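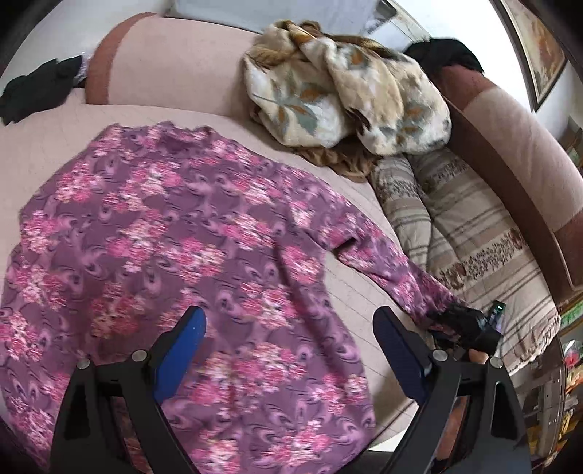
**Yasir Khokhar**, writes and does the laundry at the Dogar house blog

6 June 2022

Quick one today, pasta water is on.

So, folding on the sofa. I've been doing it for years and my back is finally happy about it. We do have a table. The table has homework on it, and a sewing machine, and one of my daughter's maps of Ekstead that can't be moved till the glue dries. Sofa it is.

The purple floral top is the one that got me writing this. Long sleeves, round neck, pink and white flowers all over, and under the flowers these dark swirly waves I hadn't noticed till I spread it out flat. Pretty thing. Terrible to fold. The sleeves go wherever they want and the bottom half bunches up the second you look away.

My order for long sleeves, after a lot of bad piles:

1. Neckline toward the back of the sofa, hem toward you.
2. Flatten from the middle out. Palms, not fingertips. Do the bottom half last, it wrinkles again anyway.
3. Sleeves straight out to the sides first. Look at the cuffs, turn them the right way out if they need it.
4. One side in to the middle, then sleeve back down along itself. Other side same.
5. Hem up to neck. Then in half again if it's going in a drawer.

I used to fold the sleeves in before smoothing the body. Don't. You get a lump in the shoulder and it sits there till somebody wears it.

Sofa cushions are soft, so you can't press hard like on a table. For everyday tops I don't care. For shirts with a collar I go upstairs and use the bed, or I put the big Husari cookbook under the body of the shirt and fold around it, then slide it out. Works great. The cookbook has more than 730 recipes in it and I've made maybe the lentil one.

Color of the sofa matters more than I thought! Ours is pale pink. Dark clothes show every bit of fluff against it, which is good, you catch it before it goes in the drawer. White socks just vanish. Found two behind the cushion on Saturday, niether matching.

Also, new jeans. Keep them off a pale sofa. We had a blue patch on the left arm all of December and I tried everything. Dish soap and cold water in the end, dab dab dab, took 15 minutes and most of it came out. There's still a bit if you know where to look. My wife knows where to look.

Timing. A full basket used to take me an hour, all 60 minutes of it, with the tv on. Tv off it's way less but then I'm just standing in a quiet room with towels. I've settled on radio. The Jetulura call-in show, mostly people complaining about parking.

What I do now is sort before I fold anything. Everything flat goes on one end (pillowcases, dish towels, the tablecloth), everything with sleeves on the other, and the small stuff stays in the basket till the end. Then sleeves first while I still have patience. If you leave them for last they end up in a ball, and then they're on the chair, and then it's Thursday.

Drawer or hanger? I go back and forth. Thin printed tops I fold, hangers give them those little shoulder bumps. Anything heavier gets hung up. Sweaters folded, always. My mother rolls everything and her drawers look amazing, mine looked like a bakery for one day and then a landslide.

Somebody asked in the comments last time about floral prints and fading. I wash ours inside out, cold, and I don't leave them out in full sun on the line. That's all I know. If you've got something better tell me, I'll try it on one of my own shirts first.

Still haven't figured out fitted sheets. I've watched the videos. I stuff it in the pillowcase and put that at the bottom of the stack.

Ok water's boiling over, gotta go. Will do the towel shelf next time if I get it cleared, theres a heating pad and a whole tent in there right now.

— Y.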